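Wartung an einer Zelle, die es nur im Rechner gibt

Die Zelle Itton besteht aus einem Arm mit Zweifingergreifer, einer Küchenarbeitsplatte und losen Gegenständen. Eingerichtet wird sie in der Simulation. Olaia Bravo betreut sie seit Dezember und beginnt jede Prüfung mit dem Nullpunkt. »Zuerst kommt die Basis des Arms gegen die Plattenkante. Wenn dort acht Millimeter fehlen, stimmt weiter vorn gar nichts mehr, und man sucht den Fehler beim Greifer.«

Danach lädt sie den Objektsatz und lässt den Arm eine feste Folge abfahren: anheben, über die Schale fahren, halten, öffnen. Protokolliert werden Gelenkwinkel, Fingerabstand und Kontaktkräfte.

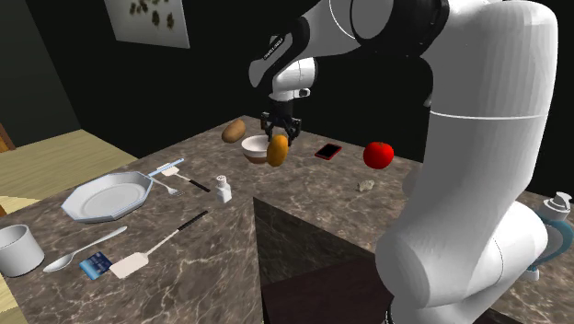

»Das Halten ist der empfindliche Teil«, sagt Bravo. Bei zu grobem Zeitschritt beginne ein länglicher Körper zwischen den Fingern zu wandern, bei zu hoher Kontaktsteifigkeit zittere er. Ihr Referenzlauf umfasst 949 Schritte. Weicht der Fingerabstand in einem davon ab, wird der Reibwert der Fingerflächen neu bestimmt, immer einzeln und immer mit demselben Gegenstand. »Wer zwei Parameter gleichzeitig ändert, kann den Lauf wegwerfen.«

Runde Körper prüft sie gesondert, weil die Kontaktfläche kleiner ist. Die Kollisionshülle der Finger hat sie dafür von 51 auf 26 Flächen reduziert. Die Rechenzeit sank, die Lage der Berührpunkte blieb gleich. Kontrolliert wird das mit Blick von oben, bei geöffneten Fingern.
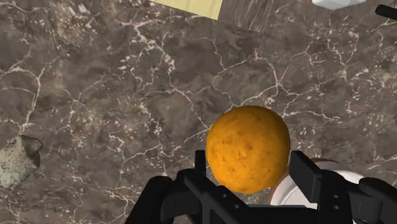
Prunano hält die Vereinfachung für riskant: An den Fingerkanten gehe Geometrie verloren, und gerade dort setzten schräge Griffe an. Man solle die feine Hülle wenigstens für die Abnahme behalten.

Bravo lässt den Einwand gelten. »Die feine Hülle liegt noch im Archiv, für die Abnahme lade ich sie wieder.« Im täglichen Betrieb bleibe es bei der groben. Offen ist der Versatz des Handgelenks nach dem letzten Modellwechsel. Sie hat ihn vorläufig in der Werkzeugkoordinate ausgeglichen und will ihn in die Armbeschreibung übernehmen, sobald der Referenzlauf zweimal hintereinander ohne Abweichung durchgeht.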